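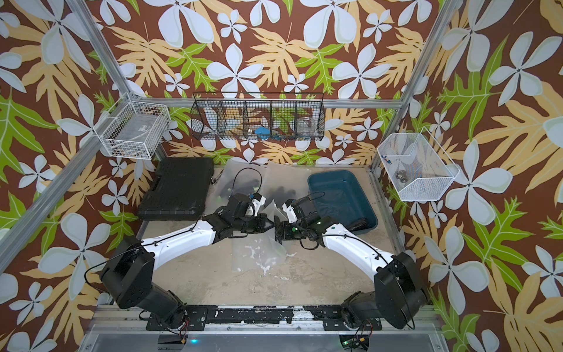 Hang it up before you stack it

Most small kitchens run out of bench before they run out of wall. A rail fixed a hand's width above the bench will take wire baskets and hooks, and it costs less than another cupboard. Find the studs first. If you have to go into plasterboard alone, use proper anchors and keep the load to light things like tea towels, packets and spice jars.

Patterned wallpaper behind a rail hides splashes better than a plain painted wall, but buy a washable one and wipe it with a damp cloth only. Keep it well away from the cooktop.

Give each basket one job. A basket for "bits and pieces" will be full of dead batteries by April.

Zip-top bags, used more than once

Bags with a slider last longer than the press-together kind if you look after the track. Crumbs in the track are what stop it sealing. Run a dry pastry brush along it, then close the slider slowly.

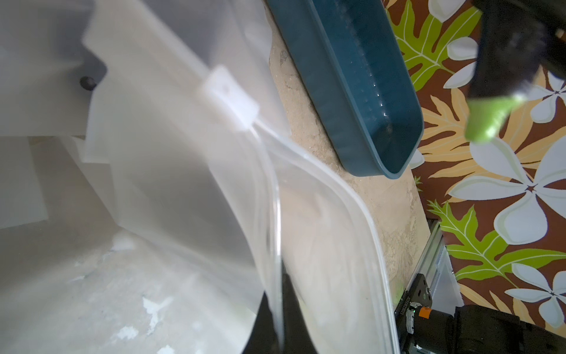
Photo: Dralteneo Home Pages

Wash used bags inside out in warm soapy water, rinse, and stand them over a wooden spoon in a jar until they are fully dry. Throw out any bag that has held raw meat, fish or anything mouldy. Bags that have gone cloudy are fine for screws, picture hooks and spare buttons in the shed.

To freeze soup or stock, fill to about two-thirds, press out the air and lay the bag flat on a tray. Once solid, the bags can be filed upright like books. Write the date on before filling. A marker will not take on a damp bag.

I measure leftovers into 200 gram lots, enough for one lunch with rice or toast.

Washing a glut of vegetables

When the garden or the market gives you more than you can rinse under the tap, use a basin. It saves water, and the grit drops to the bottom where you can see it. A shallow fill is enough. Turn the vegetables over by hand, lift them out, and only then tip the water away – pouring it off with the vegetables still in puts the dirt straight back on them. The water can go on the garden if you have not used soap.

Eggplants float, so they need turning more than carrots or potatoes do. Leave the stems on while you wash them. Dry them well and store them somewhere cool, out of the coldest part of the fridge, where they go brown and soft inside. Use them within a few days.

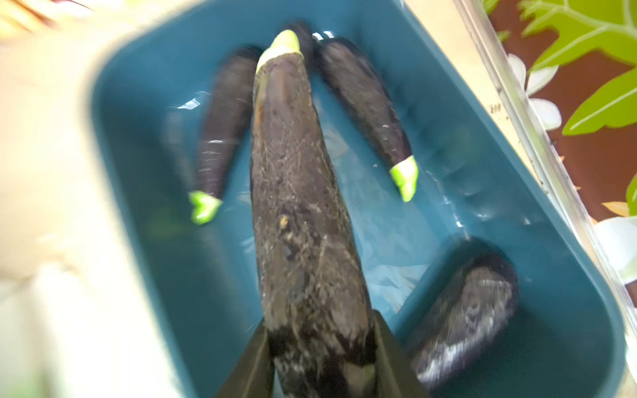 Looking after plastic basins

Keep one basin for food and another for everything else, in different colours so they do not get mixed up. For stains, spread on a paste of bicarb soda and water, leave it 11 minutes or so while you do something else, and rub with a soft cloth. Steel wool scratches the surface, and scratches hold dirt. Store basins upside down, out of direct sun.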